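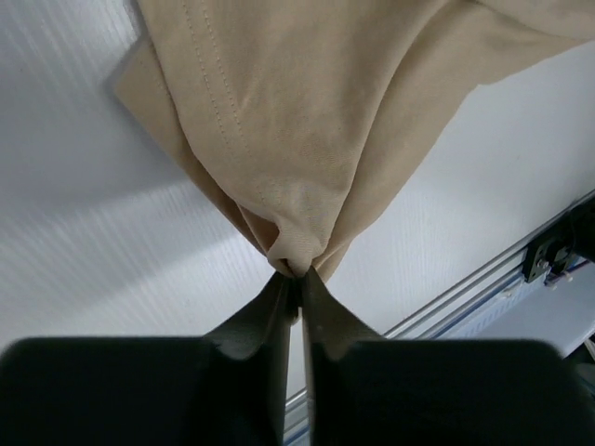
Lund writes that the lids on the last batch of water urns are too tight, and that families are having to press on them at the graveside or on the boat with everyone watching. They would prefer a lid that drops on and is tied down with the cord.

31 October 2020, Skunen workshop. Went through the returned urns first. Three came back unused from Lund, and the lids on all of them do bind on one side. The bodies are fine. I think the rims went slightly oval in drying, as they did in August when we stacked them too close. Put one on the flat plate and it rocks a little.

Sanded one rim by hand until the lid dropped on under its own weight. It works but leaves a fuzzy edge that will look bad next to the smooth wall. Better to make the lid larger and leave the rim alone. Marked up the lid mold for 2 mm more clearance. The cord will hide the gap.

Pulp notes:

- Batch with the shorter soak still has lumps. Don't use it for anything that shows. Fine for test pieces.
- Starch binder from Sastavton is thinner than the old one. Needs a longer stir and sets softer at the base.
- Blank without lid weighed 523 g after drying. Slightly heavy, but Urora ships by the carton so it makes no difference to the freight.

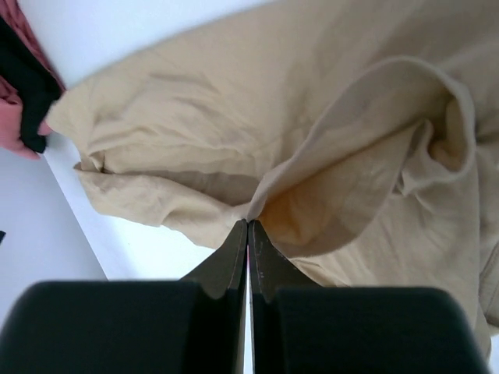 How long does an urn need to stay on the surface before it goes down? Long enough for people to put flowers on the water and say what they want to say, and Lund's skippers ask for no more than 20 minutes so the boat doesn't have to chase it.

Tank test with the new base, filled with damp sand to stand in for the ashes. First one leaned early and took water at the lid. Second one sat level and went down straight, base first, which is what we want. Both within the limit. The base softened before the wall did on each. I would like to see the same in cold salt water – the tank is tap water at room temperature and that is kinder to the binder than the sea will be.

The inner bag is still a problem. It has to hold through the sinking and then break down with the rest, and the seam tape we have does not break down. Sewn bags would fix that but they take longer.

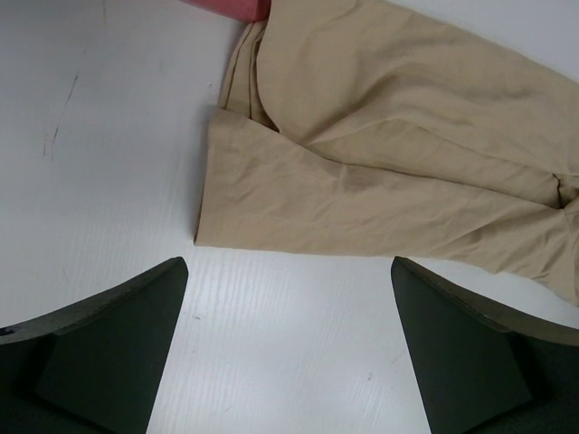
Color for the next set of urns is still open. Urora wants white only, to keep the order sheet short. Lund says white looks like packaging and has asked for something closer to sand or stone. I'm leaning their way. Beige with creases in it, like that crumpled fabric on the white tabletop, reads as soft and a bit warm, and a pulp wall has enough surface of its own to do the same if we don't smooth it flat. Will try an earth pigment in the final layer, a weak mix first.

To do:

- Cut the new lid insert and cast four lids.
- Space the drying rack properly and turn the urns each morning.
- Ask Sastavton if the old binder can still be ordered. Our standing order is for 80 bags, so they may be willing to make it up.
- Reply to Lund about the lids and offer to replace the three.
- Salt water for the tank.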